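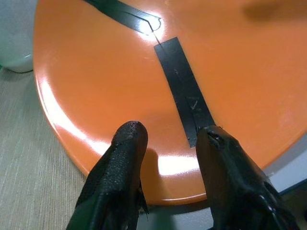 Getting Old Tape Off a Glossy Plate

Black tape on a shiny plate usually starts to lift at one end, and that end is where you begin. These steps work for vinyl and cloth tape on most glazed or hard plastic dishes.

What you need

A hair dryer
Dish soap and warm water
Cooking oil
Baking soda
An old plastic card
Two soft cloths

Step 1. Warm the tape

Set the dryer on low and move it along the strip for 50 seconds. Plastic plates can warp, so hold the dryer well back - a hand's width at least.

Step 2. Pull low and slow

Take hold of a loose or folded end and pull it back flat over itself. Pulling straight up tends to snap the tape and leave the glue behind. If there are two strips, finish one before you start the other.

Hold the plate by the rim and tilt the inside toward a window or lamp. Leftover glue looks dull next to the glaze.
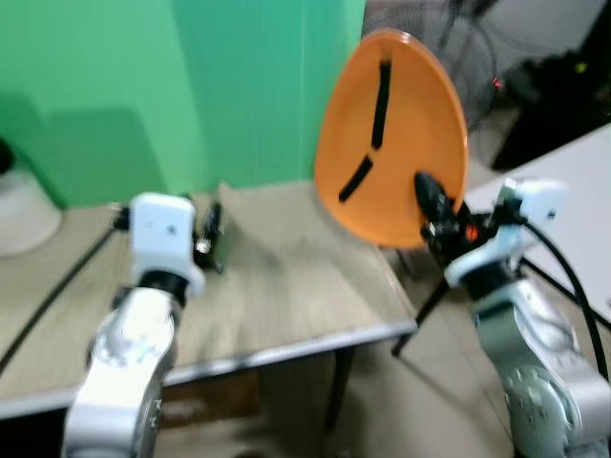

Turn it a little each way and check along the lines where the tape runs, then the curve near the rim.

Step 3. Soften the glue

Mix one spoon of oil with one spoon of baking soda. Rub it on, leave it while you do something else, and push the glue off with the card. Don't use a metal scraper or steel wool.

Step 4. Wash

Use plenty of soap, rinse, and dry with a clean cloth. Still sticky? Repeat step 3 - old cloth tape often takes two rounds.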